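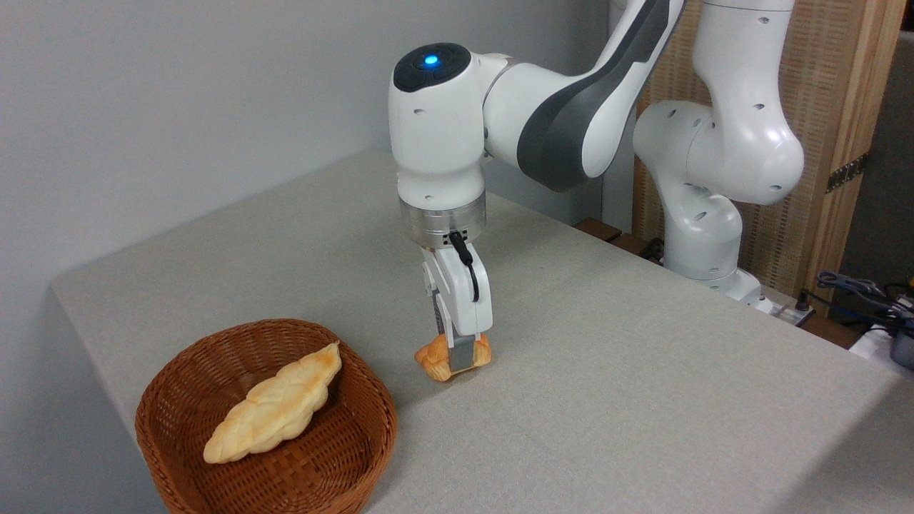 Basket's out, braided loaf is in, little golden one still on its way. Bread basket thread, let's go!

1/ So I've been asked for this enough times that I'm just going to put it all in one place. How I set up a bread basket for a table of 6 when dinner is something saucy and people are going to want to mop. I have opinions (you knew that).

2/ The basket first. Mine is round, woven wicker, kind of a reddish brown. I've tried long ones and I've tried a wooden board and I keep coming back to round. People pass round things! They leave a board sitting at one end and then the far side of the table gets no bread.

3/ Big loaf goes in first, always. It's a braided one here and it's longer than it is wide, so lay it on the diagonal. Straight across it hogs the whole middle and you've got two silly little gaps at the sides. On the diagonal you get a proper pocket for the small stuff.

4/ About the color, before anyone jumps in – yes, this braid is pale. Cream with a bit of golden brown on the ridges. I like it like that. A dark braid next to a dark basket just disappears, and I think the pale ones tear nicer too. Fight me.

5/ Then the small pastries. Flaky, orangey gold, somewhere near a small croissant in size. They go in last and they go on top. I learned this in December when I put 9 of them in first and dropped a loaf on their heads. Crumbs. We ate them with spoons.

6/ Handle them by the sides and be gentle, the folds are where they come apart. If one does lose a corner, turn that side toward the loaf and carry on with your life.

7/ Someone always asks about a cloth. I go without if the basket is clean and the bread is whole. Sliced bread, yes, put a cloth in, or you'll be shaking crumbs out of the weave for a week. Ask me how I know.

8/ Cleaning the weave: dry pastry brush, upside down over the sink, a few good taps on the bottom. Don't soak it. I soaked my old one, the one I got at Phetsri, and it dried into the shape of a hat.

9/ Where I buy: the braid is from Brustov, and I get there before 9 or there's no point going. Small pastries from Gidden, they sell them by the bag, up to 14 in a bag if you get the nice lady. The saucy dinner part is usually takeout from Wokside and I'm not sorry about it.

10/ Credit where it's due, the diagonal thing is Apinya Hemmin's. She did it at her place once, I went home and copied it, and I've been taking the compliments for 3 years. Hi Apinya!

11/ Somebody just replied asking if butter goes IN the basket. No! Little dish, next to it. Salted. OK I'm going to go tear the end off that loaf now, send me your baskets – I want to see all of them, even the boards.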